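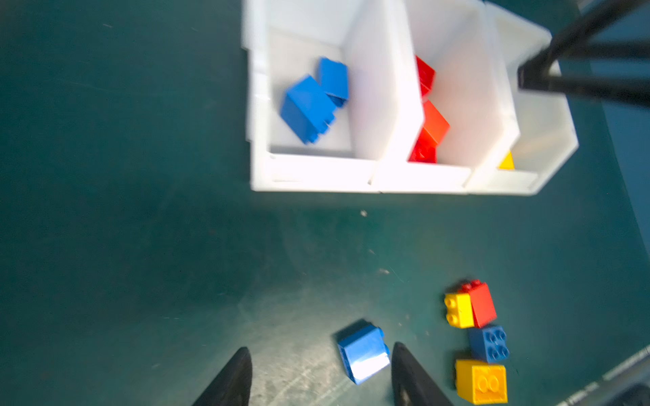 Figure 1. A three-compartment tray partway through a color sort, with bricks still out on the work surface.

Early Learning Materials, Unit 3: Sorting by Color
Handout for Wednesday, January 31, 2024

Welcome back, everybody! Today we stay with the plain old sorting tray, and I hope you'll come to like it as much as I do. Look at the tray in Figure 1 for a minute before you read on. Blue bricks are in the left compartment, red in the middle, and on the right you can just make out the corner of a yellow one. No labels needed (the first brick in each compartment does that job, and children pick up on it very quickly).

Now look at the bricks still waiting. Blue, red and yellow are all mixed together, and the blues aren't quite the same shade. Would you put the light blue one with the others? Most of us would, but a four-year-old may well stop and think about it, and I'd like you to let that happen!

For your practice session, take a tray and a bag of bricks from cupboard 48 and work in pairs. One sorts, one writes down every pause. Please read the Kunton chapter on grouping, page 191 onward, before we meet again. Observation sheets are due the first week of March.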